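Publié le 20/3/21 par Fulgencio Tovar
Catégorie : Robotique > Tutoriels > Portes ouvertes et démonstrations

Préparer une démonstration de tâches ménagères pour une journée portes ouvertes

Dans notre atelier de Skendurwood, nous recevons le public deux fois par an. En novembre dernier, le thème était la salle de bains : comment une personne montre un geste avec des gants à marqueurs, et comment ce geste devient ensuite une donnée pour le robot. Plusieurs lecteurs m'ont demandé la méthode. Je l'écris telle que nous l'avons pratiquée, avec les erreurs.

1. Choisir un seul geste

Au début nous avions prévu quatre tâches : essuyer un miroir, plier une serviette, ranger un tiroir et nettoyer un lavabo. C'était trop. Le visiteur reste peu de temps devant un poste et il veut voir la même chose deux ou trois fois pour comprendre. Nous avons gardé le lavabo. Le geste est connu de tous, il se fait avec les deux mains, et il se répète facilement.

Écrivez le geste sur une feuille, en phrases courtes : approcher les mains, suivre le bord intérieur, passer vers l'évacuation, revenir. La personne qui fait la démonstration doit pouvoir le réciter.

2. Installer le poste

Il n'est pas nécessaire de raccorder l'eau. Un lavabo posé à la bonne hauteur suffit, avec son robinet monté pour que les mains rencontrent les mêmes obstacles que dans une vraie maison. Prévoyez au moins 100 cm libres devant le lavabo. Si vous avez deux postes voisins, décalez-les, sinon les personnes se gênent avec les coudes.

Pour la lumière, nous avons mesuré 800 lux sur le plan de travail et cela nous a convenu. La céramique brillante renvoie beaucoup les lampes. Placez-les sur le côté, et vérifiez depuis la hauteur de la tête, penché comme pendant le travail.

Les câbles au sol sont le point que nous avons le plus mal préparé. Fixez-les avec du ruban large avant l'arrivée du premier groupe.

3. Mettre les gants et vérifier les marqueurs

Chaque gant porte un cube avec des motifs noirs carrés imprimés sur ses faces. Le cube doit être bien serré sur le dos de la main. S'il bouge quand on secoue doucement le poignet, on recommence.

Ensuite, faites ce contrôle :
– mains ouvertes, cubes vers le haut, sans bouger pendant cinq secondes ;
– rotation lente des poignets, d'abord la gauche, ensuite la droite ;
– mains dans le bassin, comme pour commencer le travail.

Le logiciel (nous utilisons Julent, mais un autre fait la même chose) doit garder les deux cubes pendant tout le contrôle. S'il en perd un dans le bassin, changez l'angle de la caméra de tête avant de toucher aux réglages du logiciel. 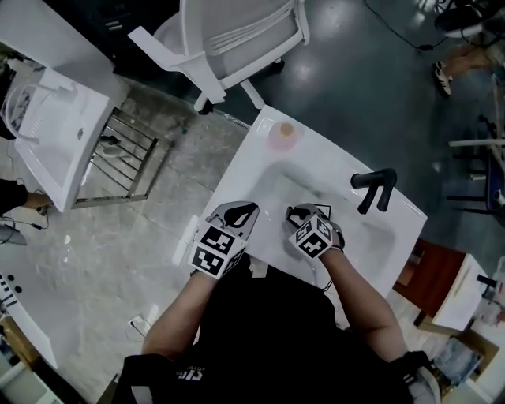 Les manches courtes sont préférables. Une manche longue glisse sur le gant et finit par cacher une face du cube – nous avons perdu ainsi presque toute une matinée d'enregistrements.

4. Conduire la démonstration devant le public

Nous travaillons à deux. L'un fait le geste et ne parle pas. L'autre explique et surveille l'écran. J'ai essayé de faire les deux choses en même temps, et mes mains s'arrêtaient à chaque question.

Un passage complet doit être lent au début, puis à vitesse normale. Entre deux passages, retirez les mains du bassin et revenez à la position de départ, pour que les séquences soient faciles à couper plus tard. Notez le numéro de la séquence sur papier. Pendant la journée nous avons enregistré 217 séquences, dont 193 étaient utilisables.

Les questions du public sont souvent les mêmes : pourquoi des gants, pourquoi pas une simple vidéo, quand le robot saura-t-il le faire seul. Pour la troisième, dites ce que vous savez et pas plus. Nous avons répondu que le bras Drerkeo suit déjà le bord du bassin, mais qu'il reste maladroit près du robinet.

5. Après la visite

Sauvegardez les fichiers le soir même, sur deux disques. Essuyez les cubes avec un chiffon doux et sec, car les traces de doigts gênent la lecture des motifs. Les gants sont aérés une nuit avant d'être rangés.

La prochaine démonstration aura lieu à la salle Lacerda, avec un évier de cuisine. Je compléterai cette page pour la partie éclairage, qui sera différente.

Contact : atelier de Skendurwood, rubrique « Écrire à l'équipe » | © 2021 Tous droits réservés | Retour en haut de page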